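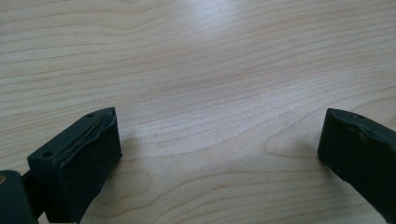 The checklist will not save your data

Every lab and contractor that records manipulation data with hand-held grippers now seems to have a good-practice document. I have read the one from Idau, the one Fernstead circulates to its contractors, and the Clalow guidelines, which borrow whole paragraphs from Fernstead. They agree on nearly everything, and that worries me more than if they fought.

Take finger wear. All three say the gripper should be "inspected before use." Inspected for what? On the pair I have in front of me, the black covering on one finger looks a little lifted along a seam, and the other has a dull, rubbed patch on top. Is that a fail? Clalow's form has one box, and I could tick it either way with a clear conscience. A rule that passes and fails the same hardware depending on who slept well is paperwork.

Then there is glare. Idau wants "even, diffuse lighting" on the work surface. Fine. Now go find a pale wooden table near any source of light and get rid of the white sheen across the far half. You can do it with blackout cloth and an hour of fuss, and then you have recorded a table no person has ever eaten at. I would like somebody to show me that the sheen hurts a trained policy before I am told to write it up as a defect. The Idau document cites no test. I asked, and was sent the same page again.

What gets measured is volume. Fernstead asks for 400 clips per task and an empty-gripper segment every 40. Good numbers, easy to audit. But an empty segment is only useful if someone looks at it, and I have yet to see a review step that says who, or when, or what they do if the jaws no longer line up with last month's.

I don't want to be unfair. The Ó Dálaigh draft that went around in October at least tries. It asks for reference photos of each finger, a replacement limit tied to those photos, and a note of the table surface. It runs to 3 pages. The complaint I hear is that it is too short to be a standard — as if nearly 80 pages of Fernstead had made anybody's grasps better.

My own suspicion is that these documents are written for the people who buy data, to be waved at them, and that the people holding the gripper know it. They tick the box at eight in the morning and get on with the session. I would too. Give them a photo of a finger that is too far gone, taped up where they work, and see whether the box is still needed.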